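Workshop Tips, page 3: Keeping the bench arm civil

Barkel is the arm on the back bench at Trevville. It has a better chair than any of us, in that it is bolted to it. What follows was collected mostly by doing the other thing first.

Bolt the base down before you do anything clever. Snug all the bolts, then go round again in a cross pattern, as with a car wheel, to the figure on the mounting sheet. Check them after the first full day of work and then monthly. A base that moves by the thickness of a business card will send you looking for software faults until dinnertime.

Leave slack in the cable at the elbow. The run that looks tidy with the arm parked is a guitar string with the arm stretched out. Move the arm slowly by hand to both ends of its travel, and only then close the cable ties.

Wipe the finger pads with a barely damp lint-free cloth and let them dry. Dish soap leaves a film, furniture polish leaves a worse one, and whoever tried cooking spray on the slide rails knows who they are. Follow the gripper's own manual for grease, and use less than your heart tells you.

Keep a notebook by the power switch. Ours says the pads were changed at 3255 grips, which sounds scientific until you see that the entry before it reads "squeaky?"

Rehearse on the simulated bench. So-ying Chien built ours under the name Haruna, and it has saved a good many real mugs. Put ordinary clutter on it. An arm that can only cope with a bare table is going to have a hard time in any kitchen I have lived in.
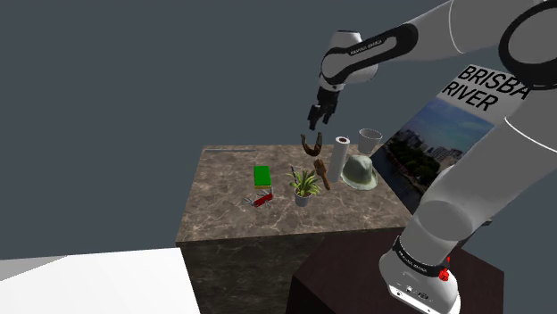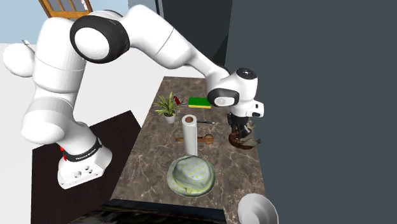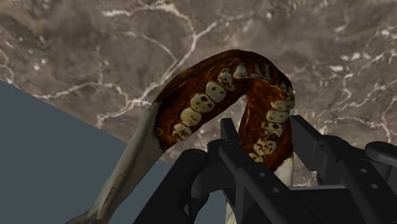
Page last changed: September, S. Chien

Check the wrist from more than one side. From the front the gripper can look neatly lined up over its target while the forearm is planning to visit the paper towels. Turn the view, look along the counter, and run the move at the slowest speed you can stand.

Start with the fingers open and get one on each side of the thing before closing. The jawbone in the last picture is a fair test of patience: a curved piece with a row of teeth to bump on the way in, and a finger that has to fit inside the arch. If there's a gap left on one side, shift the hand over until the gaps match. Otherwise the first finger to touch does the pushing, and the object goes for a walk.

Our real fingers were closing up to 13 millimeters off center after the last pad change. I blamed the camera, then the table, then Wednesday. One pad was on backward. Mark the backs with a paint pen.

Tall light things go over first. A paper roll on end needs more room than its width suggests – keep it well out of the elbow's path on the real bench, and a brush or a hat you can tuck in closer.

Save the settings before you change them. File 642 is the one that works. The Hullulthorpe shop has a copy too, on the grounds that they don't touch things.

Switch off at the wall before you reach in with a screwdriver, even for one screw. Support the arm first if yours sags when the power goes. When you're done, count the screws back into the lid of the jar. If there's one left over, you have not found a spare.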